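### 3.2 What the quartermasters called things

Official names did not travel well in the wartime air force. A bomber left the factory with a type number, gained a proper name by ministry letter, and was called something else by the first ground crew that had to change its tires in the rain. The Brirkside station papers, our main source for this section, hold 509 stores requisitions, and the approved name of the aircraft appears in full on 32 of them. The rest use initials, nicknames, or a word the typist has replaced with a row of dashes.

It would be pleasant to read this as quiet rebellion. We suspect the boxes on the form were too small. The stores form allowed eight characters for aircraft type, a figure that seems to have been settled before anyone asked what the aircraft were called. Clerks at Brirkside did what clerks do and shortened. Clerks at Grurmont, working from the same form, shortened differently, and for one long March the two stations were ordering parts for what headquarters took to be separate machines.

Rations followed the same pattern. Flight rations were issued in small sealed packets, and the packets had names too, none of which the men used. Bañuelos, whose study of mess slang remains the best we have, argues that food was renamed faster than aircraft because there was more of it to complain about. We see no reason to disagree.
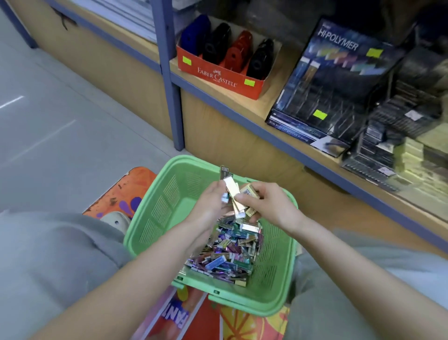

*Figure 2. Small packets in shiny wrappers, held over a shopping basket; modern.*

The comparison matters for our argument because naming and sorting were the same job. A storeman who knew a part by its nickname could find it in the dark; one who knew it only by its number had to find the list first, and the list was usually in another hut. When the ministry sent round a reminder that approved names were to be used "at all times," the Brirkside copy was filed under the nickname of the aircraft it concerned. It is still there.

Pasari reads the reminder as proof that senior officers cared deeply about names. Perhaps they did. But the file holds no reply, no follow-up and no sign that anyone was punished, and the requisitions on either side of it are as badly labeled as ever — one gives the type simply as "the usual." The parts arrived anyway. Section 3.3 turns to the squadron diaries, where the spelling is worse but the writers had more room.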